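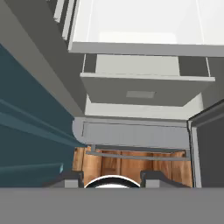 *Open drawer, open house.*

I have a rule for people staying at my place, and it gets me in more trouble than anything else I believe in: after the first drink, I don't fetch you anything. Glasses are up there, forks are in that drawer, the fridge opens if you pull it. Go find what you want.

My family thinks this is rude. I think it's the kindest thing I do for anyone, and I've been losing this argument at holidays for so long that I'm taking it to print.

Let me tell you where it started. I drove 226 miles last October to spend a long weekend with old friends in Skukside, and they were wonderful to me. Too wonderful! I couldn't stand up without somebody asking what I needed. If I looked toward the sink, a glass of water showed up. One night I woke up hungry (we'd eaten early, and light) and I lay there in the dark for a good hour, because I didn't know which cabinets squeaked and I hadn't so much as touched a spoon in that house without supervision. There was half a loaf from Didenko's on the counter. I could smell it. I went back to sleep hungry, like a kid at summer camp.

Nobody had told me I couldn't have the bread. If I'd asked, they'd have sliced it, toasted it and brought it up on a plate, and that was exactly why I didn't ask. When every little want has to go through another person, you start wanting less. You get very good at saying "I'm fine."

I grew up in the other kind of house. My grandmother's kitchen had one working light and a back door that stuck, and there was always some cousin or neighbor in there with their head in the refrigerator. She'd walk in, see a person she barely knew eating cold potatoes out of the pot, and ask if they'd found the salt. That was the whole ceremony. I've eaten in some nice places since then and never felt as welcome as I did standing up in that kitchen with a fork.

So why did we stop? I have a theory, and I'll admit I can't prove it. I think we've all stayed in too many rentals. You book the place on Zerix, you show up, and there's a laminated sheet telling you which shelf is yours and which closet is locked. Then there's the welcome basket with its two granola bars. It's all very smooth and very polite, and it teaches you that hosting means having everything ready before the guest can notice it's missing. Then we go home and do the same thing to our friends. I've seen guest rooms with little bottled waters lined up on the dresser - in a private home, with a perfectly good faucet across the hall.

And it wears people out. I know couples with a lovely spare room who never have anyone over, and when you ask them why, they talk about the work. The sheets, sure, everyone has to do sheets. But then it's the breakfast menu and the hand soap and getting the pantry into shape so it looks like a pantry belonging to nicer people. One of them told me she'd spent almost 400 dollars getting ready for a two-night visit from her own college roommate. At that price I wouldn't have people over either.

My way costs next to nothing. I wash the towels, I buy eggs and coffee, and I do the tour. The tour matters, by the way. You can't just wave an arm and say "help yourself," because every guest on earth hears that as a pleasantry, the same as "we should do this more often." You have to open things. Actually pull the drawer out. Show them the bad burner. Point to the good cheese and say the words "this is for eating." Then - and I'm serious about this part - leave the room. Go take a shower or walk the dog. A person can't learn a kitchen with the owner hovering behind them saying "other one, other one, to the left."

You'll lose a few things. I had a Gekley casserole dish, the deep blue one they don't make anymore, and a guest put it straight from the freezer into a hot oven and it went off like a gunshot. I was sad for a day or so. But she'd gotten up before everybody else and decided, on her own, to make breakfast for a house that wasn't hers, and I'd trade a casserole dish for that any morning of the week.

I should say that I've tried this argument out before, in shorter form, and the mail was lively.
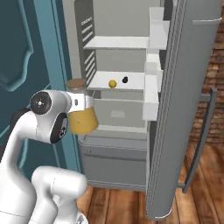 Sounds great if you're the outgoing type, one reader wrote back, but I'm 51 and shy and I would sooner starve than go through somebody's refrigerator, and having a host bring me a sandwich is the only reason I ever get one. She went on to say that what I call freedom feels to her like being left alone at a party.

I've thought about that letter a lot. She's right that I'd been picturing guests like me, who poke around by nature and only need permission. Some people need company for the first raid. So I've amended the rule, a little. With the quiet ones I now go in and make something alongside them, and I hand over a job early, usually the bread knife, sometimes the salad. By the second day most of them are in there without me. A few never are, and I bring those ones the sandwich and don't make a speech about it.

I haven't budged on the rest, though. There's a difference between bringing someone a sandwich because they're shy and bringing it because you can't stand the thought of them seeing the inside of your fridge. I suspect a lot of what passes for gracious hosting is the second thing. We're embarrassed. We have five jars of mustard and a bag of something that used to be parsley, and we'd rather run back and forth all weekend than let a friend find out.

Well, they have the parsley too. I turned 50 with a drawer that has held the same broken corkscrew since my first apartment, and everyone who has stayed with me has found it, tried it, and yelled at me from the kitchen. I keep meaning to throw it out. My Skukside friends are coming down to stay after New Year's, and I've already told them where the bread will be.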